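Packen in Rot und Orange

Willkommen in der Galerie zum Winterpacken in Redarberg! Seit Oktober sammle ich Knabbersachen für die Tüten beim Lichterlauf am Bandholm, und die Lieblingsecke auf dieser Seite ist für mich ganz klar der helle Holztisch mit der orangefarbenen Wanne. Ich könnte mir diese Farben stundenlang anschauen. Rot, Orange, Holz – mehr Winterstimmung brauche ich gar nicht.

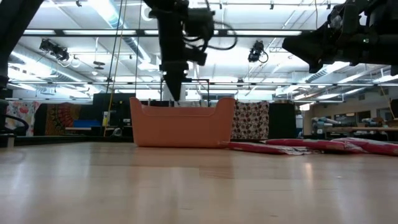
Die breite, flache Wanne von ganz unten gesehen, mit ihrem schön geschwungenen Rand. Rechts daneben leuchtet es rot und weiß, und auf dem Holz spiegeln sich die Deckenlampen.
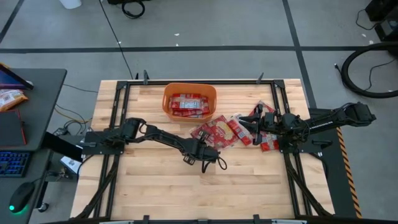 Ein ganzer Berg roter Snackpackungen in Orange, ein paar weitere liegen noch locker auf der Platte. Mein Lieblingsbild!

Die Wanne

An so einer Wanne hängt mein Herz, das gebe ich gern zu. Die Seiten sind ein Stück hochgezogen, da greift man hinein und trägt das Ding weg, auch wenn es voll ist. Vorn in der Mitte senkt sich der Rand ab, und wer viel packt, weiß das zu schätzen: Man kommt von vorn an die unteren Packungen, ohne alles umzuwühlen. Ich hatte früher Pappkartons, die nach dem dritten Lauf an den Ecken weich wurden. Kunststoff kann man auswischen und gleich weiterbenutzen.

Und dann die Farbe! Orange findet man in jedem vollgestellten Raum wieder. Zu Hause habe ich mir inzwischen eine ähnliche Wanne für die Gewürztüten hingestellt, und meine Schwester hat beim letzten Besuch sofort gefragt, woher die ist. (Haushaltswaren Dreßler, unten rechts neben den Backformen.)

Der Tisch

Die Platte ist aus langen Streifen zusammengesetzt, einige fast gelb, andere eher sandfarben. Auf so einem hellen Untergrund sieht man jede rote Packung sofort, auch die, die beim Umräumen gern irgendwo liegen bleiben. Im vorletzten Jahr haben wir auf einer dunklen Tischdecke gepackt und am Ende noch unter jeder Falte gesucht. Seitdem bleibt die Decke im Schrank.

Wie ich die Packungen einräume

Flache Sachen lege ich zuerst, dicht an dicht und immer mit derselben Seite nach oben. Die schmalen kommen hochkant in die Lücken am Rand. Wenn die Wanne gut gefüllt ist, drücke ich nichts mehr nach – zerbröselte Kekse mag wirklich keiner in seiner Tüte finden. Was übrig ist, bleibt daneben auf dem Holz und wandert in die nächste Runde.

Sortiert wird bei uns übrigens nach Farbe. Rot zusammen, Blau zusammen, und das Bunte kommt ganz zum Schluss. Klingt nach Spielerei, geht aber herrlich schnell, sobald man sich daran gewöhnt hat, und beim Verteilen greift man praktisch blind ins Richtige.

Was alles zusammenkommt

Für den Lauf am 22. Dezember sind 485 Tüten geplant, 200 davon für die Kinderstrecke. In jede Kindertüte kommen zwei Snacks, ein Tee und ein kleiner Reflektor, die Erwachsenen bekommen statt des Reflektors eine Karte mit der Strecke. Letztes Mal waren wir noch bei 267 Tüten, es wächst also ordentlich! Den Tee mischt wieder das Café Levgate, diesmal mit Orangenschale, und ich habe schon eine Probe getrunken. Sehr, sehr gut, vor allem mit einem Löffel Honig.

Die Anhänger sind auch da, 1000 Stück, weil die kleinere Menge beim Drucker kaum billiger war. Wer für eigene Weihnachtspäckchen welche haben möchte, schreibt mir einfach. Sie sind aus festem cremefarbenem Karton und schon gelocht, Schnur müsst ihr selbst besorgen.

Weitere Galerien

Lichterlauf am Bandholm: Strecke und Laternen
Teemischen im Café Levgate
Redarberg im Schnee

Text und Auswahl: Larasati Halim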